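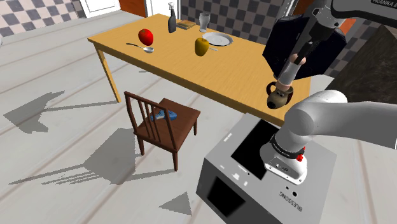

Most robot demonstrations are built to end well, and for that reason I learn little from them. The open day at Purnley in May was better than most. The Prakis group ran its table-clearing work in simulation, on a large screen, with the control log scrolling next to it. I think more labs should show their work this way.

The task set is ordinary. A simulated arm handles household objects on a dining table: apples, a mug, a spoon, a plate. The software layer, Trakix, picks a grasp, plans a path and reports a score for each attempt. The group had 298 object models loaded and 2000 trials queued. Ximeng Zou, who ran the afternoon session, let the queue play in order and did not skip anything. By the time I left the counter stood at 1623.

My argument is about that queue. A physical demo gives an audience a handful of attempts, usually on a part the arm has handled all week. A queue gives them the distribution. You see the same mug come up in two poses and you can compare the scores. A visitor who sits through twenty minutes of it knows more about the planner than one who watched a single clean pick and clapped.
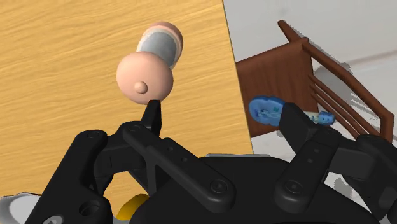

The usual objection is that simulation is too kind. Contact models are approximate, friction is a number somebody typed in, and thin objects such as utensils and toothbrushes are hard to represent well at the fingertips. All true, and Zou said as much when asked. But the objection applies to claims about hardware, and the group made none. The wrist camera view was on offer to anyone who wanted it – few did – and it is a useful check, since a grasp that looks fine from across the room can look poor from between the jaws.

I have two complaints. The score was never defined on screen, so most people read it as a percentage, and it is a weighted cost. And the object set, called Pan, came with no list of what had been left out. If the excluded items are the soft and transparent ones, the results mean something narrower than the poster claimed. Zou told me the list exists and would go on the handout for the next session. It should go on the screen, next to the counter.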